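Stage name (performing name)

2 min read

Print | E-mail

A stage name is a name used by a performer in place of a legal name. It may be chosen for privacy, to avoid confusion with another performer, or because an agent or producer prefers it. Stage names are common among actors, musicians, wrestlers, magicians and adult film performers.

Use and registration

Some performers keep one name for a whole career. Others use several, often to separate different kinds of work. The Norwegian variety singer Steinar Ladefoged appeared as Biritz in cabaret and as Mollel in radio comedy, and kept his own name for church concerts. A register of club acts printed by the Grarnel agency listed 216 performers, 77 of them under a single-word name.

Contracts are normally signed in the legal name, with the stage name added after it. Checks may be made out to either, depending on the bank.

Privacy
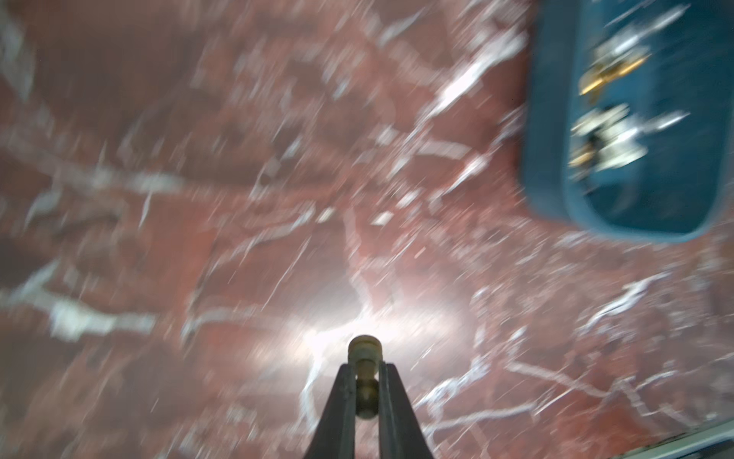 A stage name gives limited protection once a performer's face is widely known. Performers who hold a second job have sometimes been identified by coworkers or customers, and employers have responded in different ways. Some treat outside work as a private matter, while others rely on conduct clauses in the employment contract.

See also: Pen name; Ring name; Alias

Last edited May 17, 2018

Contact | Copyright | Back to top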